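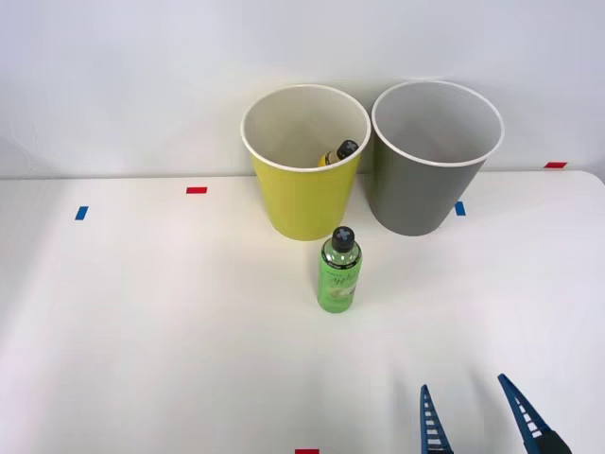

**Demonstration collection** is the gathering of recorded task examples from which a robot control system can learn. In robot manipulation each example, usually called an *episode* or *demonstration*, pairs what the robot's cameras and joint sensors report with the commands sent to the arm at the same moments. A learning system trained on many such episodes is expected to produce suitable commands when it meets a similar situation without a person guiding it.

The practice is closely tied to imitation learning, and the two terms are sometimes used loosely for each other. Strictly speaking, imitation learning is the training method and demonstration collection is the work that supplies it.

## Methods

In **teleoperation**, a person moves a control device and the arm follows. The device may be a smaller copy of the arm, a handheld controller or a glove. Teleoperation records commands in the robot's own terms, so little conversion is needed afterward.

In **kinesthetic teaching**, the person takes hold of the arm and moves it by hand. The method needs no extra control device, but the person's hands often appear in the camera view, and the forces measured at the joints include the push of the teacher.

**Scripted collection** uses a fixed program to carry out the task. It is cheap to run for long periods and gives very regular motion. Systems trained only on scripted episodes tend to have trouble recovering from small mistakes, as the script seldom makes any.

## Tabletop sorting tasks

Sorting and placing tasks on a plain table are common early projects. A typical setup has a few household objects, one or more open containers and a two-finger gripper. Bottles are often chosen because they can be grasped from the side or by the cap, and because they may stand, lie down or lean against the wall of a container. Containers of the same shape in different colors let the same motion be tied to different instructions, such as "put the bottle in the yellow bin" and "put the bottle in the gray bin."

Pieces of colored tape are widely used as position markers. They allow an operator to return objects to known places between episodes, or to move them by a planned amount. Tape left in view during recording becomes part of the camera data, and a system may come to depend on it. Some groups take the markers up for a portion of the episodes – others leave them in place throughout and test for the effect later.

## Variation and resets

After each episode the table has to be put back in a starting state. This is known as a *reset*, and it can take longer than the task itself. Starting states are normally varied on purpose. The Nustmont sorting set, recorded by the firm Skaso, contains 1000 episodes drawn from 22 starting layouts. Of these, 600 were recorded by teleoperation and the rest by script.

Bogdan Wysocka, who led the recording, limited each operator to 60 episodes per session. His notes on the project report that later episodes in longer sessions had faster approaches and more failed grasps.

## Labeling and review

Episodes are usually stored with a short written instruction and a success mark. Many projects also record the time of each grasp and release. Failed attempts may be discarded, kept with a failure mark, or trimmed to the part that went well. Episodes in which the operator fumbles and then completes the task are often kept – they show how to recover.

The Zokis format, used for the Nustmont set, stores camera images and arm commands in separate files joined by a shared clock. Its main drawback is that a dropped image can shift the pairing between the two. The Lukoševičius check, a review step run before training, replays the commands against the images and flags episodes where the gripper appears to move early or late.

## See also

- Imitation learning
- Teleoperation
- Pick and place
- Robot end effector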